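Herell 4 Replacement Door Gasket for Front-Load Washers
Item no. 662
Sold by Illora Laundry Parts

In stock. Ships from Tusville.

Overview

The Herell 4 is a molded EPDM door gasket (also sold as a door boot or bellows) for front-load washing machines with a round door opening. It forms the flexible seal between the outer tub and the front panel. The outer lip is held to the front panel by a spring wire clamp. The inner lip is held to the tub by a second, heavier clamp. Neither clamp is included. Existing clamps can be reused if they are free of rust and have kept their tension.

Replace the gasket when it is torn, when the fold has gone stiff, or when mold staining remains after two hot cleaning cycles. A leak at the bottom of the door is often caused by lint or a hair on the sealing face. Wipe the lip and the glass and run a short rinse before ordering.

Specifications

Material: EPDM, peroxide cured
Color: gray
Hardness: 50 Shore A
Drain holes: 4, at the bottom of the fold
Maximum water temperature: 100 °C
Clamps: not included
Pack quantity: 1

Checking fit

Door openings of the same width do not always take the same gasket. Compare the old part with the drawing before ordering. Three features must match: the profile of the tub lip, the depth of the fold, and the position of the drain holes. Machines with a spray nozzle or a drum light passing through the gasket need a different part and cannot use the Herell 4. Do not cut new holes in it.

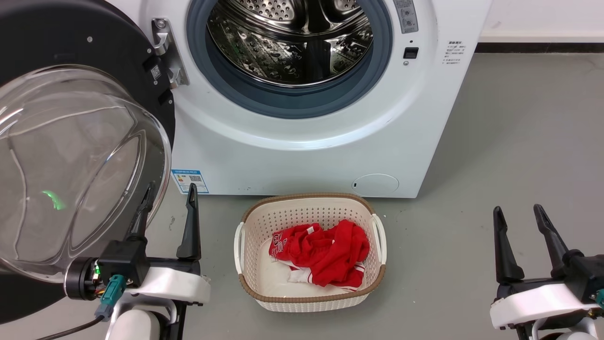

Mirko Fabbri writes that the tub lip went on easily but the front clamp took him three tries, and that he would have saved an hour by starting with the spring at the bottom and working both hands up to the top. He also asks for the alignment mark to be molded deeper, as it was hard to find once the lip was soapy.

The alignment mark is a small raised triangle at the top center of the tub lip. It lines up with the matching mark on the tub. On parts from the April production run onward, the triangle is also marked in white paint.

Installation notes

Disconnect the machine from power and close the water supply. Remove the front clamp with a flat screwdriver, fold the lip into the drum, and remove the front panel if the tub clamp cannot be reached through the opening. Clean the tub flange with a damp cloth.

Wet the tub lip with diluted dish soap. Do not use oil, grease or silicone spray. Seat the lip from the top down and confirm that the drain holes are at the lowest point. Fit the tub clamp, then the front lip, then the front clamp. Run a rinse cycle with no laundry and check under the machine for water.

Care

Wipe the fold dry after the last load of the day and leave the door ajar. Undiluted bleach shortens the life of the rubber. Small items such as coins and hairpins should be removed from the fold before each wash.

Shipping and returns

Orders received before noon leave the same day. Trade packs of 100 and 200 are shipped by freight from the Kubíček warehouse; allow four working days. Unfitted gaskets can be returned in the original bag. Gaskets that have been soaped or clamped cannot be returned.

Trade inquiries: Debora Gatti
Fit questions: Bleddyn Jarman

Related parts

Front spring clamp, Herell
Tub clamp, Herell
Clamp pliers, long nose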